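Clearing Up After a Small Meal: Sorting Scraps, Spills and Dishes at One Table

Student project report
Household and Workplace Practice, Unit 2
August 4, 2021

1. Background

Our group was asked to pick an ordinary household job and work out where the time and the mess come from. We chose clearing a table after a light meal. Most of the written advice we found starts at the sink, with the dishes already scraped and stacked. We wanted to look at the part before that, when the food, the napkins and the dishes are still mixed together on a tray.

The work was done in the Vurnance building, in the teaching kitchen on the lower level. The dishes came from the Magnusson cupboard, so we had no say in the colours or sizes. The project was marked under the Gretico scheme, which asks for a written method, results and a list of changes.

2. What we wanted to find out

We had two questions. The first was whether it is quicker to remove the scraps first or the dishes first. The second was how much spilled rice ends up off the tray, and whether the order of clearing changes that.

Rice was chosen because it is light, it rolls, and it shows up well on a dark surface. We tried couscous in a practice run and gave up on it, as it took too long to gather for weighing.

3. Method

Each trial began with a serving tray set out on the table. The tray held a plate, a bowl of uncooked rice, small cups and some food left over from the meal. A measured amount of rice was tipped out before the timer started. Two containers were kept to the side of the tray, one for scraps and rubbish and one for food worth keeping. A dish rack stood on the other side.

We ran 24 trials, half in each order.

Order A, scraps first: napkin and peelings go out, whole food is put aside, loose rice is gathered, then the dishes are moved.

Order B, dishes first: the plate, cups and bowl are lifted off with whatever is on them, then everything else is dealt with at the end.

Rice was weighed on the kitchen scale and timing was done on a phone. The weights and times were entered in Edatach, the spreadsheet template the course gave us. The full bag of rice weighed 907 grams at the start, and we topped up the bowl from it between trials.

4. Setting out the table

The position of the bowl made more difference than we expected. When it sat near a corner of the tray, grains that came over the side had only a short way to go before they reached the table. The tray lip is low and does not stop them. Wood grain also hides white rice less than we feared, so gathering it from the table was slow but not hard.

A napkin left on the plate is the other thing to watch. Scraps get tucked under it and are easy to miss until the plate is picked up.
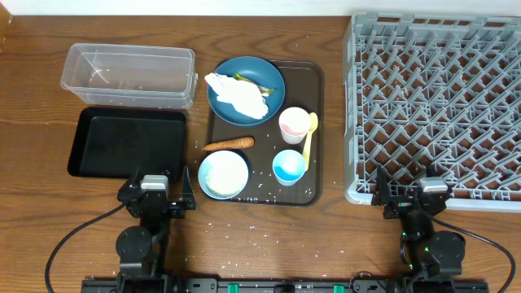
5. Results

Order A was faster. The average time was 95 seconds for Order A, and Order B was slower in every pair of trials. Most of the extra time in Order B went into picking up rice that had been carried around on the bottoms of the cups and bowl.

Order A also left less rice on the table. In Order B, lifting the bowl first often knocked more grains over the lip.

6. Problems

The scale only reads in whole grams, so small differences between trials were lost. We also got better with practice, and the later trials are probably faster for that reason alone. We should have mixed up the orders more.

The dish rack took up a lot of table. With the rack in place there was not much room to set a dish down while clearing, and in several trials a cup had to be moved twice.

7. Changes for the next round

Put the bowl in the middle of the tray.
Use a tray with a higher lip.
Shake the napkin over the scrap container before throwing it out.
Move the rack to the bench beside the sink.

The second round is booked for September in the same kitchen. We plan to repeat both orders with cooked rice, which sticks and may need a damp cloth.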